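Section 4. Preparing the table and the foam board for sorting work

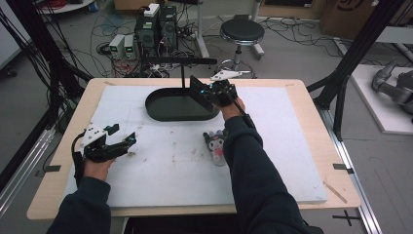

Fig. 4-1. Foam board on the table, with the oval tray towards the back and a small plush toy on the board.

This section explains how to set up the Peka table cover, the foam board and the sorting tray before the first use. Please read it completely before you begin. The parts list is in Section 2, and the order numbers are in Section 9.

4.1 Before you start

Choose a table with a flat top. The foam board must lie on it with its whole surface, without any bridge or gap under the middle. If the table top has a raised edge, use the thin Sirkel underlay (order number 394) to bring the board to the same height.

Take away all loose things from the table. Wipe the table top with a cloth and let it dry completely. Moisture which stays under the foam will leave a mark on the wood, and this mark is difficult to remove.

CAUTION: Do not use a table with a glass top. The board can slide on glass.

4.2 Laying the foam board

1. Carry the board with two hands, holding it by the long sides. Do not carry it by one corner.

2. Put the back edge of the board on the table first, then lower the front edge slowly.

3. Move the board until it is parallel to the edges of the table. A strip of the table top may stay visible.

4. Stick short pieces of black tape at the edges of the table as markers. With the markers you can find the same position again after cleaning.

5. Press with a flat hand on the middle and on each corner. If a corner comes up again, turn the board over and repeat steps 2 to 5.

Note: The tape is for marking only. Do not tape the board itself to the table. When the tape is pulled off, it takes small pieces of foam with it.

4.3 Placing the tray

1. Put the oval tray on the board near the centre of the back side, with the raised rim upwards.

2. Check that the tray does not rock. If it rocks, look under it for crumbs or foam pieces.

3. Leave the front part of the board free. This is the area where the items are laid down before they are sorted.

The tray is available in dark green (order number 106) and in light grey (order number 567). Both have the same size. For white or very pale items we recommend the dark green tray, as these items are easier to see on it.

4.4 Placing the items

1. Start with one soft item, for example a small plush toy. Soft items do not damage the foam, and they are good for learning the distances.

2. Lay the toy on its back, to the right of the middle of the board. If you prefer to work from the left, you can use the other side.

3. Flat items, such as plates and covers, may stand upright at the end of the tray. Make sure that they cannot fall towards the person who is working.

4. Add more items only when the first ones have been put into the tray and taken out again without problems.

CAUTION: Items with sharp points must not be pressed into the foam. Use the Qaisi cutting mat under such items.

CAUTION: Small parts can be swallowed. Keep children under three years away from the table.

4.5 The floor near the table

Cables on the floor should be laid together and led away from the place where you stand. Check them each time before you begin, also when nothing was changed since the last time. A stool with wheels must be pushed back when you work standing.

4.6 Cleaning and care of the foam board

With normal use the white surface gets brownish smudges and scuffs, mostly in the middle. They have no influence on the function.

1. Remove the items and the tray.

2. Wipe the board with a slightly damp cloth, from the middle to the outside. Do not rub in circles.

3. For stronger smudges, use one drop of Cernunier mild soap in a bowl of lukewarm water.

4. Let the board dry standing up, away from the heater and the direct sun.

5. Put the board back to the tape markers as described in 4.2.

Note: Do not use alcohol, scouring powder or a hard brush. These make the surface rough, and it will then get dirty more quickly.

If the foam has a hole or a deep cut, turn the board and use the other side. When both sides are damaged, the board must be replaced (order number 52). Old tape markers which do not stick well any more should be replaced at the same time.

Text of this section last changed: September 16, 2024. Continue with Section 5, Sorting by size.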